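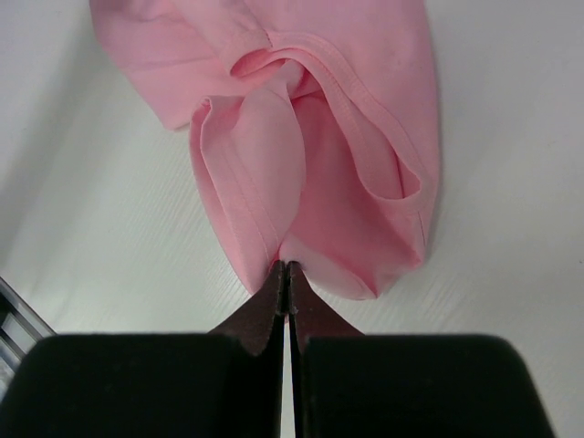

4.2 What We Bought, and What We'd Buy First Next Time

Figure 3. Wrist camera view of a grasp on a pink cotton garment. The fabric is pinched between the two fingertips, with a stitched hem curving through the folds above.

I'll be upfront that our budget plan was mostly guesswork. We had money for 2 arms, and I spent weeks comparing reach and payload numbers for them, then gave the fingertips a single line in the spreadsheet (and a pretty stingy one!). For folding laundry, that's backwards. A shirt weighs next to nothing. What matters is whether the tips can get hold of a small bit of cloth like the one in Figure 3, and tips are the part you'll keep reordering.

Yareli Cortés, who kept our books for the Flarkside project, talked me into tracking tips as a consumable, the way you'd track printer toner. We set aside $400 for them and spent $403, so she gets to be smug about that one. Our order with Gundberg went in on 2nd July and the last box showed up in August, which left the second arm sitting there with nothing to grab with. If your supplier is slow, order spares the same day you order the arm.

Cameras were the other surprise. Our first plan had one overhead camera and nothing at the wrist. Look at how the folds come together at the pinch in Figure 3, though. From up high, a lot of that would be hidden behind the gripper, and I wouldn't want to label grasps from that view alone. We moved money out of the overhead mount and into a small wrist camera for each arm, and I'd make that trade again in a heartbeat.

Then there's the cloth itself. We bought 41 garments, mostly plain cotton, and I wish I'd budgeted for more variety in hems and necklines. Bands of stitching are thicker than the fabric next to them, so a planner tuned on flat towels (the Cultberg set, in our case) needs extra practice on them. Clothes are cheap compared with everything else in Table 2. The Bañuelos table frame alone cost more than the whole pile, and we could have gotten by with a plainer one.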